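HOUSEHOLD RECORDS & BUDGETING - wk 9 handout
(notes to go with the talk, not a full script)

Last time: fixed costs. Rent, insurance, phone. Know these by heart.

Today: the irregular stuff. Car repair, dentist, school fees, gifts. People leave these out and then the budget "fails" in April.

Method
- go back 12 months, bank statements + receipts
- mark anything that didn't come every month
- add it up, divide by 12, set that much aside each month

Worked case, the Fulthorpe household: irregular total for the year 933. Divide by 12 = 77.75 a month. They had been saving 33. So short every month, and the gap went on the card. Interest on top of that, see wk 6.

Separate account or same one? Either. Separate is easier to check. If same, keep a running line at the bottom of the sheet so you dont spend it by accident.

Common slips
- counting a refund as income
- cash. Write it down same day
- yearly bills paid in two parts, only one part gets recorded
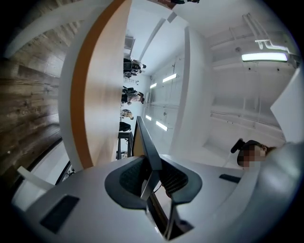
Also: replacement costs. Anything you own that wears out goes on the list with a guess at years left. Price divided by years, then by 12. Guess is fine, fix it later. Washer, tires, mattress, boots.

Reading: Sedgwick, ch. 9, skip the tax section (old rates).

For next time: bring your own list, totals only if you'd rather keep the detials private. We start at 6:30.

Comments

Alfredo Umali: Do we count the vet under irregular if it's the same shot every year?

Lorraine Sedgwick: Yes Alfredo, yearly counts. Divide it by 12 like the rest.

P. Ntuli: typo in "details" near the end

Recent handouts
Wk 8: Fixed costs
Wk 7: Reading a pay stub
Wk 6: Card interest and minimum payments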